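印刷用ページ | このページをメールで送る

私たちについて

フレムビー(Flemby)は、衣類のお直しと貸衣装の管理を引き受ける小さな会社です。「小さな」と書くと謙遜に聞こえるようですが、従業員は3人で、本当に小さいのです。創業者のトーン・フークストラ(Toon Hoekstra)は、もともと劇場の衣装部屋で働いていました。本人によれば、十年かけて学んだのは裁縫の技術が半分、残りの半分は「昨日まであった上着がどこへ行ったか」を推理する技術だったそうです。

会社ができたきっかけも、その消えた上着でした。ある公演の初日、伯爵役の上着が見つからず、伯爵は最後まで執事の服で舞台に立ちました。批評には「階級への鋭い問いかけ」とありました。演出家は喜び、フークストラは眠れませんでした。上着は翌月、クリーニング店の奥から出てきました。預かり証の名前が一文字違っていただけです。

彼はその預かり証を額に入れ、会社を始めました。額はいまも受付に掛かっています。お客様からは創業許可証か何かだと思われているようで、あえて訂正はしていません。

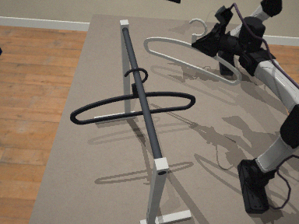

社名についてよくご質問をいただきます。フレムビーに意味はありません。登記の日に第一希望の名前がすでに使われていて、窓口で十五分以内に別の名前を書くように言われた結果です。第二希望は「ポラット(Polat)」でしたが、こちらは現在、当社の貸衣装台帳の名前として余生を送っています。

私たちの仕事

お直しは、裾上げ、袖丈、裏地の張り替え、ファスナー交換が中心です。ウエストを「少しだけ」出してほしいというご依頼が一年でいちばん多いのは3月で、式典の季節と重なります。少しだけの幅は人によってずいぶん違いますので、必ず採寸からお願いしています。数字は口外しません。

貸衣装の管理では、学校の演劇部、合唱団、アマチュア劇団から衣装をお預かりし、補修、保管、貸し出しまでを行っています。お預かりしている衣装は現在402点です。うち、持ち主がご自分のものだと認めたがらないものが若干あります。八十年代の金色の肩当てに心当たりのある団体は、どうかご連絡ください。責めません。

台帳ポラットには、一点ごとに寸法、補修の履歴、最後に着た役名を記録しています。役名まで書くのはフークストラのこだわりです。おかげで「去年の魔女の、姉のほうの」といったお電話にも、おおむね即座にお答えできます。ただし「あの、青っぽいやつ」にはお時間をいただきます。

働いている人

イヌマクラーダ・ベニテス(Inmaculada Benítez)は仕立てを担当しています。婦人服の工房から移ってきました。ボタンの付け方に関しては妥協がなく、彼女が付けたボタンは服の寿命より長持ちします。社内では、布のほうが先に降参すると言われています。

デラリ・メンサー(Delali Mensah)は台帳と配送の担当です。入社初日に棚の並びを役柄別から丈の順に変え、フークストラと三週間ほど口をききませんでした。その後、探し物の時間が目に見えて減り、並びはそのままになっています。和解の言葉が交わされたかどうかは不明です。

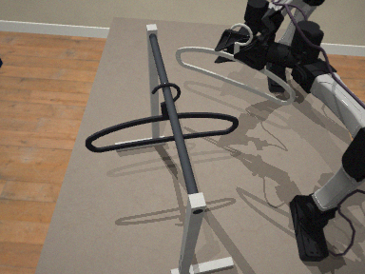

フアド・ウアリさんからは、こんなお便りをいただきました。「合唱団の上着を預けて三年になります。最初は、自分たちの物置で十分ではないかという声もありました。その物置で虫に食われた一式を見せたら、声はやみました。直しの仕上がりには満足しています。請求書に添えられた手書きの小言は、なくても構いません」

小言についてはベニテスに伝えました。彼女の返事は、ポケットに鍵束を入れたまま歌うのをやめていただければ書かない、というものでした。双方のご意見を尊重し、ここに併記します。

お願いとお断り

急ぎのお直しはできる範囲でお受けします。ただし、本番当日の「急ぎ」は、私たちの辞書では「手遅れ」の項に載っています。毛皮、革、甲冑はお受けしていません。甲冑は以前一度お受けし、全員で反省しました。

お預かりした衣装は、期限を過ぎても処分しません。かわりに保管料のお知らせが届きます。文面は丁寧ですが、回を追うごとに少しずつ短くなります。

見学は予約制です。お子様もどうぞ。針の数は毎日合わせていますが、靴は履いたままでお願いします。

このページは2018年10月に書き直しました。以前の文章には「業界を牽引する」という一節がありましたが、何を牽引しているのか社内の誰も説明できず、削除しました。

印刷用ページ | このページをメールで送る

サイト内検索 キーワードを入力 検索

最近の記事
・裾上げの前に靴を決めてください
・合唱団の上着、夏のしまい方
・金色の肩当て、引き続き持ち主を探しています
・貸し出し料金の改定について
・ファスナーが噛んだとき、引っ張る前に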